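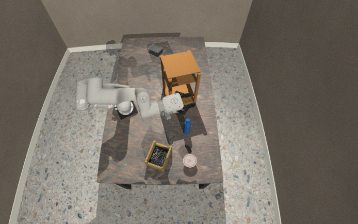

A table without grain is a shelf that has given up, one reader wrote to the Wistby furniture catalog, which printed the remark and went on selling painted tables. The argument over wood grain in furniture is an old one and shows no sign of ending.

Wood grain is the direction and arrangement of the fibers in a piece of wood. In everyday speech it also means the pattern on the surface, which specialists call figure, usually while correcting someone. Straight grain runs along the length of the board and splits easily. Wavy, spiral and interlocked grain are harder to plane and cost more, so buyers are taught to admire them.

The look of a board depends heavily on how the log was cut. Plain sawing gives the arches and loops familiar from dining tables. Quarter sawing gives straighter lines, wastes more of the log and produces boards that tend to stay flat.

Imitation grain

Painters have long faked costly wood on top of cheap wood, dragging combs and brushes through wet glaze. Printed patterns later did the same job faster. The Moldovan works at Kadari offered 402 printed grains, of which 11 accounted for most sales and 295 were called walnut.

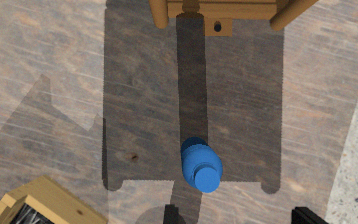
Nothing gives away a printed top like meeting the same knot twice, according to one letter in the Dristier trade bulletin. Makers answered with longer repeats, and the bulletin received further letters about those.

Care

Scratches along the grain are less noticeable than scratches across it, and sanding follows the same rule. Solid wood swells and shrinks mainly across its width, so a top screwed down too firmly may crack, often in July and always before guests.

Related articles
Plain sawing
Quarter sawing
Veneer
Knot (wood)
Faux finishes
Sandpaper grades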